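Re: [mending-l] dark cotton going shiny when pressed

Answering in a hurry, bus in ten min. Sorry for top and bottom posting, whatever, I'm on the old mail program again.

Short version – turn it inside out, use a press cloth, turn the heat down. Long version under your questions.
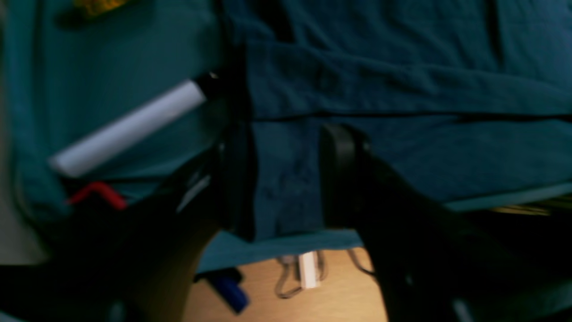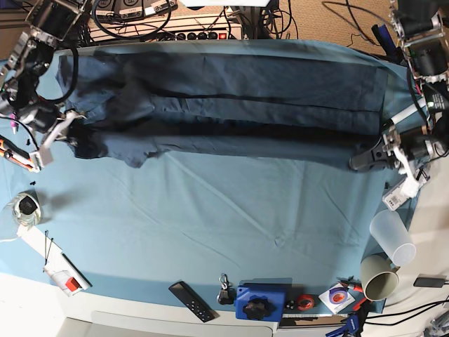
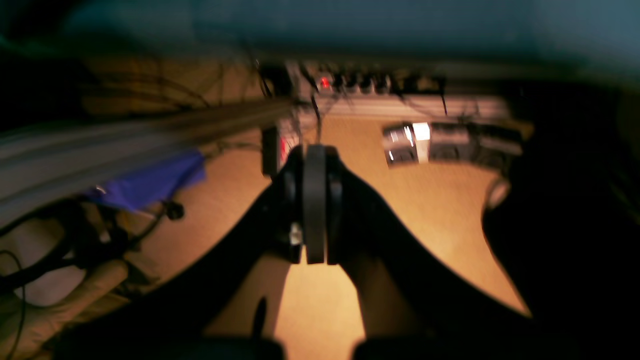

Second one: navy, laid out lengthwise on the light blue cloth.

> I got a batch of dark work shirts from the Politis outlet and
> after pressing them the seams and plackets look polished, like
> an old suit. Fabric tag says cotton, no blend listed. I used
> the cotton setting with steam. Are they ruined?

Probably not ruined. If it's really all cotton the shine is mostly flattened fibers and they come back up some. Hold the iron just above the cloth, lots of steam, don't touch down, then brush with a clothes brush while it's still damp. Do that a couple times. White vinegar and water on a rag, dabbed on first, helps too. Test inside the hem please.

If it's a blend and the tag is lying (Politis tags, I've been burned before) then the poly part has melted a little and that doesn't come back. You can sort of tell by snipping a thread from the seam allowance and burning it over the sink. Hard little bead = poly.

> Is it the iron? It's a Druleck, secondhand, no manual.

Could be. Mine is a Druleck too and it runs hot, way hot. I stuck an oven probe under it and the middle setting read 229 F, which is fine, but top setting went past what the probe would show me. So now I never go over the middle on anything dark. Also look at the soleplate, they get a brown film and that drags. Baking soda paste when it's cold, wipe, wipe agian.

> What do people use for a press cloth? And does the cover
> underneath matter?

Old cotton napkin, washed to death. Silk organza is nicer since you can see thru it but I keep scorching mine. Don't use terry, it leaves dots.

Underneath matters more than folks think. Seams are thick, so on a hard surface all the weight goes on the ridge and that's your shiny line. Wool blanket folded in 2, then a plain cotton sheet on top, and the seam sinks in. I bought a wool mat from Skorum in October and it's good but it smells like wet sheep every single time. Not sure I'd buy it again.

No foil-type covers! They bounce the heat right back up.

> Starch?

Skip it on navy and black, it flakes white in the creases. If you have to, Tolura liquid is the least bad, the 500 ml bottle lasts me forever. Mix it thin, 2 capfuls to a spray bottle, spray the wrong side, let it sit before you iron. The can kind I gave away.

Oh and collars – press from the points in, or you push a bubble out to the tip and then you're pressing it five times, and there's your shine again.

What do the tags say about dye? If they bleed, wash with vinegar before you do any of this. Gotta run, will check the list tonight after 9.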